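Brasow Student Arm, Club Set-up Guide
Wiststead Robotics Club
Revision of 12/14/21

Section 4. Bowl pick-up and room check

This section is for the member who already finished the joint calibration in Section 3. You will teach the arm to take a bowl by the wall, and then you will check the room before a longer run. Please read all the steps one time before you start.

4.1 Before you begin

You need the arm with the two-finger gripper, the wrist camera, the room camera and one bowl from the Dukton practice box. Keep the emergency stop where your hand can reach it.

CAUTION: Glazed bowls can break. Keep your fingers out of the gripper while the arm has power, also when it is not moving.

4.2 Teaching the rim grip

1. Turn on the arm and wait for the steady light on the controller.

2. Load the program Brandão 12 from the club folder. Do not change the file name, the scoring sheet looks for it.

3. Put the bowl on the table and open the gripper fully from the hand controller.

4. Lower the gripper until one finger is inside the bowl and the other is outside. The rim should pass between them.

5. Close at the slowest speed. Stop when both fingers touch the wall, and then add one small step of force.

6. Look at the wrist view. You should find the wall held between the two dark fingers, with the inside finger against the pattern. On a shiny glaze you will also get white reflections, and the colour tracker can take these for a marker -- lower the exposure if this happens.
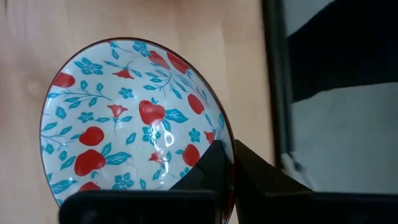

7. Save the position as grip_449. If you teach a second position, give it a new number and write it in the log book.

NOTE: A bowl may tilt when it is held on one side only. For the club task a tilt is allowed, but the bowl must not turn in the fingers. If it turns, open the gripper over the table and go back to step 4.

4.3 Checking the room camera

The room camera is used for the judge's replay and for finding mistakes in the path. It does not guide the arm, so the picture does not need to be perfect.

1. Open the room view on the club laptop and select port 826.

2. Check that the view is sharp from the near floor to the back wall. Turn the focus ring slowly, it is very sensitive.

3. Look for large things close to the lens. A red shape like the one on the left of Figure 4 hides nearly half of the view, and the arm is not seen at all. For a scored run, aim the camera again until the gripper stays visible during the full path.

4. Check the bright areas on the ceiling. If they make the rest too dark, set the exposure by hand.

5. Tell the people in the room that recording will start.
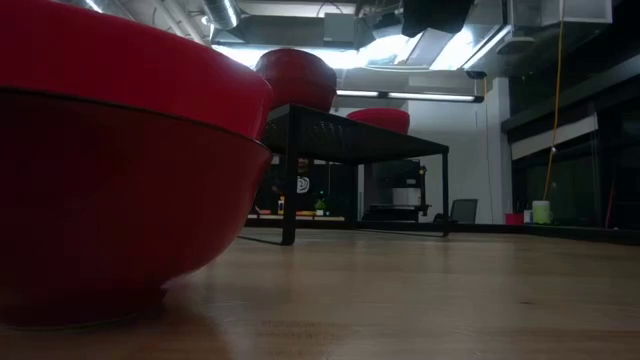
Figure 4. Room view before correction, with a black mesh-like table behind the red shape.

CAUTION: Stop the arm before you move the camera stand. Walk on the side away from the arm.

4.4 Saving your work

Copy the grip file and the room recording into your team folder. Files left on the laptop are erased every April. Write your team name and the program number in the log book, then turn off the controller and go on to Section 5.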